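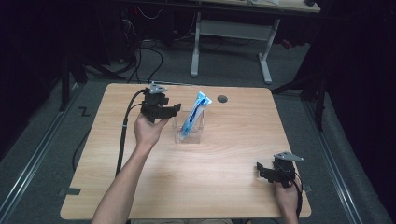
Workroom table with clear plastic box and tube.

Samberg Auto Detailing
Minutes of the monthly shop meeting, March

Meeting opened at 7:40 a.m. in the Fondley Street shop. Both bays were represented, along with the front desk. February minutes were approved with one correction: the tire order was for the Karagiannis vans and should not have been listed under retail.

1. Bookings
The desk reported 471 vehicles for the quarter so far. Full interior jobs are up and hand waxing is down. Saturday slots are filling two weeks ahead. Agreed to hold one slot open each Saturday for returning customers.

2. Karagiannis contract
The customer wants all vans washed and vacuumed twice a month, with pickup before 6 a.m. The current price does not cover the early start. The desk will send a new quote with a $700 monthly minimum.

3. Carpet extractor
The old unit is leaking at the pump again. Repair was quoted at $2000 and a new Zivus unit at $2491 delivered. Agreed to buy the new one. The old unit stays in bay 2 for floor mats only until it quits.

4. Water
Bay 1 drain is slow. Plumber to be called. Until then, no engine cleaning in bay 1.

5. Other items
Microfiber towels used on wheels must go in the gray bin. Two hoods had to be polished again last month. Key tags go on the board as soon as a car is parked.
Price sheet to be reprinted after the new quote goes out.

Next meeting in April, same time. Closed at 8:25 a.m.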